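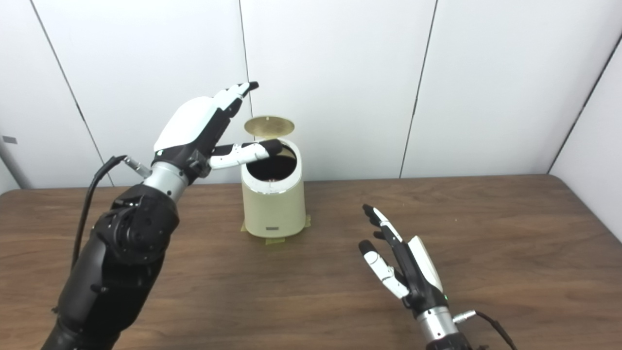
Has anyone used the Pruvinwood two-arm kit for opening and closing lids?

Posted by benchrat_lou in Kits and Hardware, March 2020

We are looking at the Pruvinwood kit for our lab, the version with two arms and five-finger hands. The task we care about is small household stuff, mostly lidded containers like countertop trash cans. Sandhu quoted us for the arms, the hands and 30 days of setup help. Delivery is 14 weeks.

My questions are these. Can one hand work near a rim without shoving the whole can across the table? Do you need the second hand to hold it still? And is the setup help worth paying for, or can two people who have wired up arms before manage without it?

Budget is fixed, so if the setup help comes out I can put the money into spare fingers.

pletden_shop

We have had ours since December and trash cans were one of the first things we tried. Tape the can down. We use masking tape under and around the base and replace it when it starts to lift. An empty can weighs very little and the thumb will push it before it moves the lid.

With the base taped, one hand is enough. We bring the fingers up to the rim on one side and lay the thumb across, and the other hand stays open and out of the way.
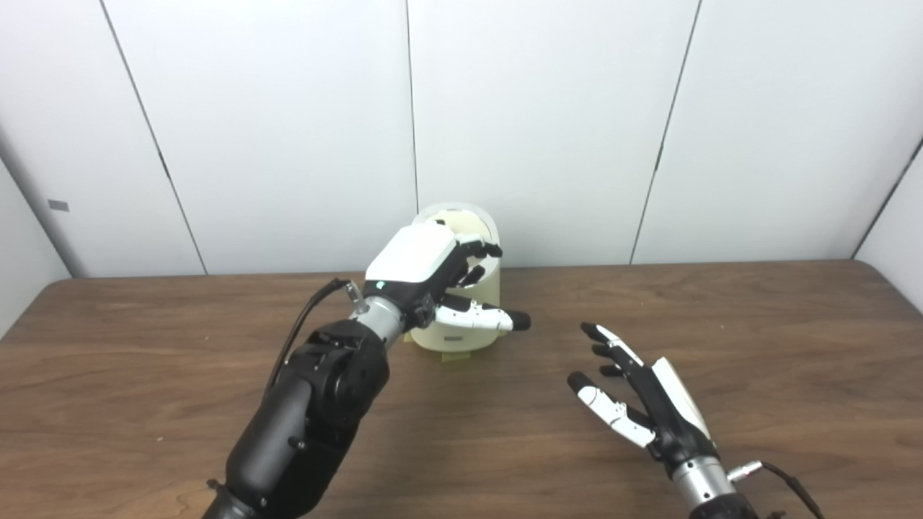

Keep the approach slow the first few times. We started at 40 percent of full speed and only went up once the thumb stopped catching on the rim. Watch the cable at the wrist too. It needs a decent loop or it pulls when the hand turns over. Ours came too short on one side and Sandhu sent a longer one in 7 days, no charge.

On the setup help, I would take it if this is your first pair of hands. The arms were easy. Hand calibration was not, and the manual skips most of it. Spare fingers can wait - we have not changed one yet.

gearhead_mo

look at Brondance instead, cheaper. never used the Pruvinwood one

tabletop_ann

Brondance only sells a two-finger gripper as far as I know, so it depends what you want to do with it. It will pull a lid up by the edge if the edge sticks out. On a flush lid it slides off.

To the original poster, ask Sandhu if they will split the setup help. They did for us. We paid for the calibration part and did the mounting and wiring ourselves. Get it in writing before you order.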